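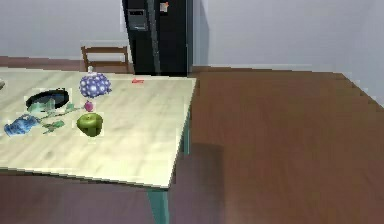

### 4.2 Fruit and the shared table

What surprised us most in the Ranau diaries was how often people ate fruit simply because it was already out. Of the 1479 snacks logged in November, 559 were fruit, and grapes led by a wide margin.

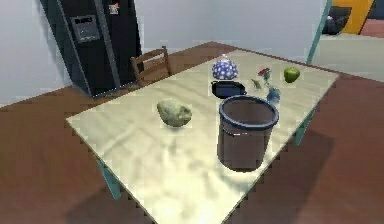

Households in Vekeck showed the same pattern — a lovely result, given how different their kitchens and shopping habits are. Dimitriou's earlier survey had hinted at it, but with far fewer diaries to draw on.

**Figure 2.** Tables with fruit and other objects on them.

We would dearly like to see the diaries repeated in summer, when soft fruit is cheap and meals move outdoors.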